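Film and Its Audiences: Course Handout 4
Reading ratings, polls and best-of lists

Before class: read the whole handout and bring one published ranking of films. Any ranking will do, as long as you can find out (or can show that you can't find out) who voted.

1. What this session is about

Films come to us wrapped in numbers. A score out of ten, a percentage, four stars on a poster, a place on a list. Students quote these in papers all the time, usually in the first paragraph, usually as if they settled something. "The film was well received, scoring 90 percent." Well received by whom? Ninety percent of what?

I am not going to tell you these numbers are worthless. Some of them measure something. The trouble is that the thing they measure is hardly ever the thing the sentence around them claims. Most of this session is spent on that gap.

2. The percentage score

A percentage on a review site generally counts how many reviews were sorted as favorable. It does not say how favorable. Take a film that every critic found mildly pleasant and forgot by dinner. It scores 100. Take a film that half the critics thought was the best thing in years and the other half walked out of. It scores 50. If you wanted to know which of the two people will still be arguing over later, the percentage points you the wrong way.

Then there is the sorting. Somebody, or some rule, has to decide that a mixed review is a yes or a no. Plenty of reviews are neither. A critic who writes 900 words of careful doubt and ends with "worth a look" has been turned into a tick mark. Read ten mixed reviews of the same film and try to sort them yourself. Pairs of students who do this disagree on several, and they are often quite sure of themselves while doing it.

A made-up case for practice. Film A has 90 percent from 44 reviews. Film B has 90 percent from 1,134. Are these the same result? On a poster, yes. For our purposes, no. With 44 reviews, a handful going the other way moves the score a lot. Also ask which 44. A small release is often reviewed mainly by people who chose to see it, at a festival or because they already liked the director. A big release is reviewed by everyone whose job requires it, including people who would have preferred to stay home.

3. The average score

Averages look more honest because they use the whole scale. They have their own problems.

First, people don't use the whole scale. On a ten-point scale many users treat 7 as "fine" and anything under 5 as an insult. Others hand out only tens and ones. Adding those two kinds of voter together and dividing gives you a number that may describe no voter at all.

Second, the average hides the shape. Always ask to see the spread of votes. A film with most of its votes between 6 and 8 and a film with a tower at 10 and another tower at 1 can land on the same average. The second pattern usually tells you that people were voting about something besides the film: the casting, the politics, the fact that it was a remake, a quarrel between two sets of fans.

Third, early votes. Who rates a film on its opening weekend? Mostly people who were eager enough to go on opening weekend. Scores tend to sag later for this reason, and the sag gets reported as the film "losing support." I would want a good deal more evidence before writing that in a paper.

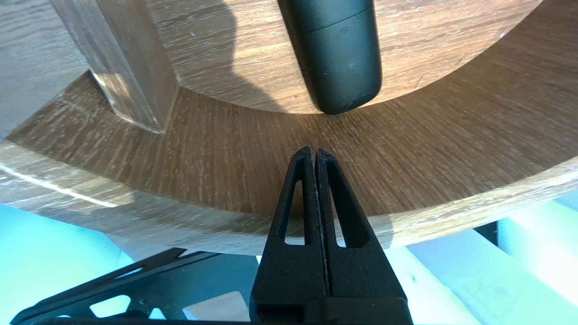
Department of Film and Screen Studies, Urach College

4. Reader polls

A website or podcast asks its audience to pick a favorite film by some director, or the best car chase, or the best sequel. There is nothing wrong with this as entertainment. I vote in them. As evidence it is very thin, and the reasons are worth learning because they come up again in audience research that looks much more respectable.

The voters picked themselves. They already follow the site, they already care about the subject, and they happened to be around that week. You cannot get from them to "moviegoers" or even to "fans of this director."

The list of options was written by someone. If the poll offers five titles and an "other," the early low-budget film that isn't named will do badly. It might have done badly anyway. The poll can't tell you.

The timing was chosen too. Polls about a director or a series tend to run in the week a new entry opens. That pushes people toward whatever the new film has reminded them of.

The question is vague. "Favorite" and "best" are different questions, and voters answer whichever one they like. Ask a room of people for their favorite film and then for the best film ever made, and count how many give the same title. Those who give two different titles can usually explain the difference very well, and the poll throws that explanation away.

Try this with the Skiravham poll on the second page of your packet. It ran in December and asked for the "greatest thriller of the century so far." It drew 1,134 votes. The winner was announced as "the people's choice." Write down every person who was not in a position to be one of those people. Your list should be long.

5. Critics' lists

Here the voters are named, or at least counted, and that is a real improvement. It does not end the questions.

Look at how votes are combined. Suppose each critic sends in ten titles, unranked, and the film named most often comes first. That method rewards films that many people place somewhere in their ten. It does nothing for a film that a few people would put above everything else. Change to ranked ballots with points and the order shifts, sometimes a lot, though not one critic has changed their mind.

Look also at split votes. A director with one famous film does better on such lists than a director with six very good ones, because admirers of the second have to choose. When a newspaper then writes that the first director "beats" the second, it is reporting on arithmetic.

And look at gaps. Critics can only vote for what they have seen. Films that were never subtitled, never restored or never shown outside one country are missing for reasons that have little to do with quality. When a restoration tours and a title jumps up the next list, the film itself has not improved.

The Flurnelik list, which we'll use in class, prints all of its ballots. This is unusual and very useful. Four of the ballots contain fewer than ten titles. Check the notes to see how these were treated, and decide whether you would have done the same.

6. Exit surveys and the studio's own numbers

Some figures come from asking people as they leave the theater. These at least reach paying customers who did not go looking for a survey. Still, you are asking people who bought a ticket, minutes after they finished defending the choice to themselves. Grades run high. A grade that looks decent on a school report may be a poor one here, so compare it only with other grades gathered the same way.

Numbers released by a studio deserve one extra question: would we have heard about this number if it had been bad? Test screening results leak when they are good, or when somebody wants a director blamed. I would not build a paragraph on one.

7. Some objections students raise

"But the scores usually match my own taste." Possibly. You also saw the score before you saw the film, most of the time. Go to something you know nothing about and rate it before you look. Do it several times. Keep the notes.

"Isn't a big sample better than one critic's opinion?" Better for what? If you want to predict whether a stranger will enjoy an evening out, yes, probably. If you want to know how the editing works in the second act, one attentive review is worth more than any number of votes.

"So what can I cite?" Cite what you like, provided you say what it counts. "Of the 44 reviews collected by the site, most were judged favorable" is a dull sentence and a fair one. "Critics loved it" is neither checked nor checkable.

8. Exercise for next time

Use the ranking you brought. In two pages, answer the following.

Who could vote, and who in fact did?
What were voters asked, in the exact words?
How were the votes added up?
What would change under a different method? Work out at least one alternative with real figures if the ballots are available.
Which claim made about the ranking, in a headline or a press quote, goes further than the ranking allows?

If you cannot find the answers, say so and describe where you looked. A paper that shows a well-known list has no published method is a perfectly good paper.

Reading: Pugh packet, the two short pieces on ballots and the longer one on opening weekend audiences. The longer one overstates its case in the last section. Come ready to say where.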